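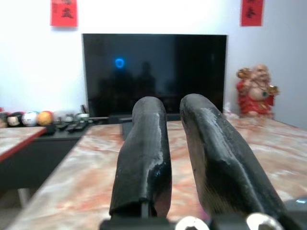

Ticket: Nightly inventory export stops partway through
Product: Potberg Stock Sync
Site: Suseck warehouse
Priority: Medium
Status: Resolved
Opened: August 25, 2020

Problem as reported

The nightly export from Potberg to the Purano order system ends early. The log shows a normal start, then a run of accepted records, then a timeout. Orders placed the next morning are checked against old stock levels. Staff at Suseck have been correcting the worst of these by hand. The Lý site uses the same version and the same export template and has no trouble.

Log extract

02:00:00 export job started
02:00:01 connection to order system opened
02:00:03 batch 1 sent, 1,000 records
02:00:05 batch 1 accepted
02:00:06 batch 2 sent, 475 records
02:00:26 no reply after 20 seconds
02:00:26 connection closed by client
02:00:26 job ended with status 74

Entry 1, support

Status 74 is a general write failure. It is returned when the receiving side does not confirm a batch within the time limit. It does not say whether the batch was stored. Please send the following:

The job settings file from the Suseck server
The full log for the last failed run
The reply log from the order system for the same period
Any change made to the network or the item list since March

Do not restart the job by hand until the reply log has been saved. A restart overwrites it.

Entry 2, site

Settings file and both logs attached. The network has not been changed. The item list was extended when the spare parts were moved over from the old spreadsheet. Before that the full list fit in one batch. We had not connected the two things, as the export kept working for a while after the move.

Entry 3, support

The reply log shows batch 2 arriving complete. The order system begins to check it and writes no further lines until the connection drops. The delay is therefore in the check and the network can be set aside for now.

Test A: raise the time limit in the settings file to twice its present value. Run the export outside working hours.
Test B: put the time limit back. Change the sort order of the export from item number to date added. Run again.

Save the reply log after each run.

Entry 4, site

Test A: failed. Batch 1 accepted, batch 2 timed out at the new limit. Status 74 again.
Test B: failed, but in batch 1 this time. Batch 2 was never sent.

Entry 5, support

Test B is useful. The fault moved with the records, so it is tied to the content of one or more items and batch size is not the cause. Please export the spare parts group alone to a local file and open it in a plain text editor. Look for line breaks inside the description field. A record should take up one line only.

Entry 6, site

Found one. A hose fitting has a description that runs over two lines, with an open quotation mark after the inch size. The mark was used to mean inches. The closing mark is missing, so the rest of the file reads as part of the same field.

Entry 7, support

That matches the behavior. The order system waits for the end of the quoted field and does not find it. The Potberg export should put a second quotation mark in front of any mark inside a field. It does so for items typed in through the item screen. Items loaded from a spreadsheet skip that step in the installed version.

Workaround:

1. Open the item in Potberg.
2. Delete the description and type it again on one line.
3. Write "in" for inches.
4. Save the item and close the screen.
5. Run the export to a local file and check that the item is on one line.
6. Run the full export.

Pasting the old text back in brings the line break with it. Type it.

Entry 8, site

Steps done. Full export finished, both batches accepted, status 0. Stock levels in Purano agree with Potberg for the items we compared. Time limit is back at the original value and sort order is back to item number.

Lý entered its spare parts by hand, which explains why that site never saw the fault.

Entry 9, support

Defect logged against the spreadsheet import. Until a fix is released, search any import file for quotation marks and line breaks before loading it. A search on the description column is enough. The item number and location columns reject both characters on import.

Please leave the job on its normal schedule and reopen this ticket if status 74 returns.

Entry 10, site

Scheduled run completed overnight without errors. Manual corrections have been reversed where the count was already right in Potberg. OK to close.

Resolution: data corrected at site, import defect open
Category: Export / character handling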